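Home | Gallery | Sewing Corner | Swaps | Contact

Print this page | E-mail this page to a friend

The February pouch gallery

Well, it's that time again! I asked everyone to dig out their pencil cases, make-up bags and general zippy things, and I have spent far too many evenings putting them all in one place. I've been keeping this page going for 16 years now, on and off, and pouches are still what I get the most letters about. The counter at the bottom of the old site stopped at 3,139 visits before we moved, so hello to anyone who has followed us over.

The rules were the same as last time. It had to have a zip, it had to be soft, and it had to be something that gets used. I don't mind bobbly fabric or ink on the lining (mine is more ink than lining), and shop-bought is just as welcome as home-made.

A word about colour before we start. Last year it was all navy and mustard, and this year everybody seems to have gone for quieter shades with a zip that stands out a bit. I'm completely in favour. A grey-blue with a lavender zip is my idea of heaven, and if you put a strip of pale pink down the other long edge as well then I will probably try to steal it off your desk.
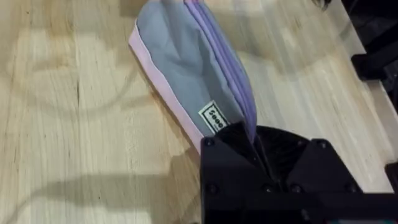
I do love a long, slim pouch for pens. The boxy sort look smart in the shop but they take up half a bag, and you always end up with a rubber rolling about in the corner. The long soft ones squash into whatever space is left. Mine goes down the side of my rucksack next to the umbrella and I forget it's there until I need a pencil.

Labels came up a lot in the letters too. Some of you unpick them the minute you get home, and some of you sew extra ones on! I'm a leave-it-alone person. A little white label on a plain bit of fabric looks finished to me, even when it has gone a bit wonky.

Teemu Nurmi wrote in to ask how to get creases out of a pouch that has been sat on. I hang mine in the bathroom while the shower is running and then stuff it with a tea towel overnight. It works on cotton. I wouldn't try it on anything with a stiff lining — I did that once with a Kultis case and it came out looking like a crisp packet.

If your zip is sticking, rub a candle stub along the teeth and run it up and down 6 times or so. Pencil lead does the job as well but it will come off on a pale zip, and lavender shows every mark.

Next up is tote bags, and I'd like a few more from the Dorkville lot please, as you went very quiet on me over Christmas. There's also a bag of zip ends and ribbon going spare from the Kikuchi sale, all short lengths, mostly purples and greys. Drop me a line if you want some and I'll pop them in the post — first come, first served, and I'd love to see what you make with them.

Print this page | E-mail this page to a friend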